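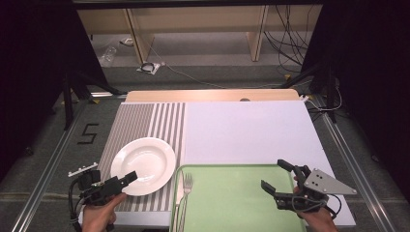 4.2 What the staff told us about showing the work

When the meal-tray line at Serra began handing part of its table setting over to automation, the people who had always done that job were asked to become its teachers, and most of our interviews circle back, sooner or later, to how odd and how pleasant that felt. Ornella Negri, who has set trays there for many years, said she had never once thought about where her hands went until she had to do it with a gripper in each of them. A station like the one in Figure 3, with a plate on a striped mat and a knife and fork side by side on a green tray, looks like very little work - and yet it was the cutlery that came up in almost every conversation we had.

Figure 3. Tray setting with two hand-held grippers.

Six employees recorded 1,026 demonstrations between them, and 67 were set aside at their own request. We were glad to see that request honored, as it gave the staff a real say in what counted as good work. Arturo Caruso told us that he now explains the job to newcomers far better than he used to, though he misses the chatter of the old line. Ilaria D'Amico felt much the same, and added - quite kindly, we thought - that her shoulders would like shorter sessions.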